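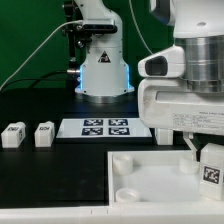
工作台标签方块、托盘及标记板的日常摆放与清洁,应如何统一规定

Wonness 实验教学部
发布于2018年11月17日 | 分类:台面与器具管理 | 浏览 1,017 次

各位同行:

我部现有一处公共工作台,台面为黑色,前沿为白色封边,后方设绿色背景幕。台上常备物品有:白色托盘一只,托盘内设短圆柱;贴有黑色印刷标签的白色小方块若干;中央放置白色标记板一块,板面为黑白方格标记,按两行两列排列。

自八月调整使用制度以来,各班次交接时物品位置不一致的情况时有发生,主要涉及以下事项:

一、小方块使用后应放回托盘,还是留在台面左侧,各班次做法不同。
二、标记板是否允许在清洁时取下,现行规定未予明确。
三、黑色台面易显灰尘及擦拭痕迹,部分人员使用含酒精的湿巾擦拭,标签边缘出现起翘。
四、背景幕前的线缆走向不固定,影响台面清洁。

我部拟制定一份不超过一页的台面整理规定,张贴于门侧。请已有成文规定的单位提供条款或经验,供我部参考。现有标签方块登记在册共 313 件,分批轮换使用,如有编号及存放方面的建议,请一并说明。

Baloyi 器具管理办公室
已被提问方采纳

贵部所列事项,我办在修订本单位《公共台面管理细则》时均有涉及,现将相关条款摘录如下,供参照。

(一)物品归位

台面物品分为固定物与流动物两类。标记板属固定物,托盘及方块属流动物。固定物位置以台面定位线为准,任何班次不得自行移动;流动物于每次使用结束后归位,归位地点为托盘或登记盒,二者择一,全单位应保持统一。我办选择登记盒,托盘交接时应为空置状态,便于下一班次直接检查托盘内的圆柱有无松动、缺损。

方块归入登记盒时,标签面一律朝上,同一盒内标签文字方向一致。侧面另有标记的方块单独成排,不与仅有顶面标签者混放。

(二)标记板

清洁时原则上不取下。确需取下的,应事先在板的四角处贴定位胶带,复位后由当班负责人核对并签字。标记板表面不得书写、粘贴,不得用作垫板,亦不得在其上叠放方块或纸张。 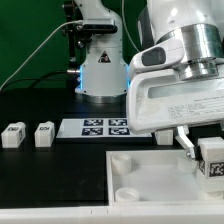

标记板周围应保留空白区域,宽度以能够平放一块抹布为宜。该区域在使用期间可以放置方块,交接时应予清空。我办曾将空白区域设置过窄,擦拭时抹布经常带动板边,后经修订予以放宽。

(三)清洁

黑色台面先以干燥超细纤维布除尘,再以微湿布单向擦拭,最后用干布收净水痕。带标签的方块仅作干擦,不得浸泡,不得使用酒精制品。托盘可取离台面后单独清洗,完全晾干后方可放回,盘壁与盘底转角处应使用软毛刷。

白色封边易积存污渍,建议每周单独擦拭一次,使用专用抹布,避免将污渍带至台面。

(四)登记

313 件方块分批轮换,数量适中,采用三位流水号即可。如预计日后将接近 1,000 件,建议现在即启用四位编号,避免重新制作标签。每盒存放 8 件,盒盖内侧附清单,出盒与入盒各核对一次。

以上条款中,登记部分执行难度最大。我办实行初期漏登较多,后改为交接双方当面清点,情况有所改善。

Stidar 后勤服务处

补充线缆及背景幕两项。

线缆应由设备负责人统一理顺并固定,清洁人员不得自行插拔或改变走向。擦拭台面后部时,遇线缆垂落处应绕行,不得提拉。发现线缆松脱,停止该区域清洁并报告。

背景幕为绿色织物的,以软毛刷由上至下轻刷;为板材或涂面的,以干布擦拭。请先确认材质,再行处理。幕面不宜张贴通知,胶痕清除后容易留下色差。我处一块背景幕即因此更换。

另,关于规定张贴于门侧,我处持保留意见。门侧张贴后,使用人员到达工作台时往往已不再查看。建议张贴于登记盒存放处。 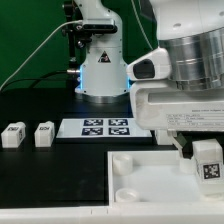

Unora 公共服务站

同意采用登记盒的做法。我站未使用盒子,一直将方块放在托盘里,几年下来问题不大,不过我站方块数量较少,不一定适用。

标签起翘的,直接重新打印更换即可,不建议补胶。补过胶的边缘容易粘灰,在黑色台面上还会留印。更换时注意新旧标签尺寸一致,旧标签当场作废,不要留在抽屉里。

Wonness 实验教学部
提问方回复

感谢各单位答复。经研究,我部拟采用 Baloyi 器具管理办公室所列归位及清洁条款,并增加 Stidar 后勤服务处关于线缆的规定。编号采用四位。规定的张贴位置改为登记盒存放处。

尚有一事请教:托盘内的短圆柱如发现松动,贵单位是现场加固,还是整盘送修?我部目前没有相应条款。

Baloyi 器具管理办公室
回复提问方

整盘送修,同时启用备用托盘。现场加固容易造成圆柱位置偏移,我办细则中已明确禁止。送修托盘应附标签,注明发现班次及松动圆柱的位置,位置以托盘前沿为基准描述。备用托盘启用前,须与原托盘比对圆柱位置,比对结果记入交接簿。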